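Brarport Cell, Gripper and Camera Trials
Progress report to the Adeyemi fund, September

Work this period went into the gripper comparison. Both candidates, the Petico two-finger gripper and the Murkska parallel jaw, were run on the same task: take a processor from the fixture plate and place it in the socket of a desktop motherboard. The arm and controller were the same for both.

We logged 317 attempts, 259 of them with the Petico. The Murkska count is low. Its pads wore quickly and replacements were slow to arrive, so we don't want to draw a conclusion from it yet.

Most failed attempts were at the socket. Picking from the plate is now fairly steady with either gripper, but a small tilt in the grip carries through to placement. We reprinted the plate with a shallower pocket and will test it against the old one.

On cameras, the wrist view is better for judging tilt. The fixed view is better for the approach over the case. We plan to keep both. The wrist camera still has trouble with glare off the metal heat spreader, and a change to the lighting is the next thing to try.

Spending on pads, printed parts and cables came to $2,888. We request 14 more hours of machine time to finish the Murkska runs. 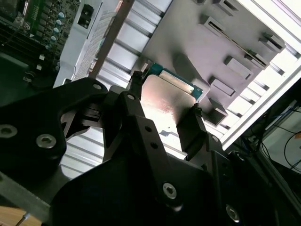
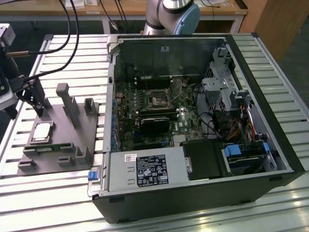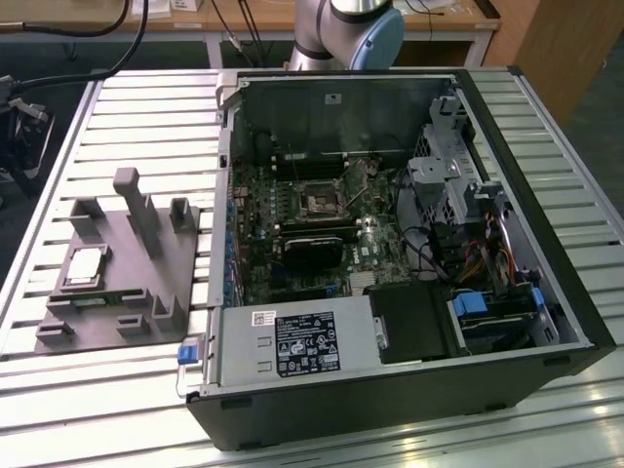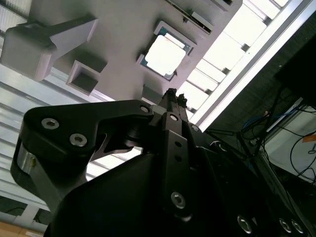

Gripper trials, processor task. Wrist camera (first and last) and fixed camera (second and third).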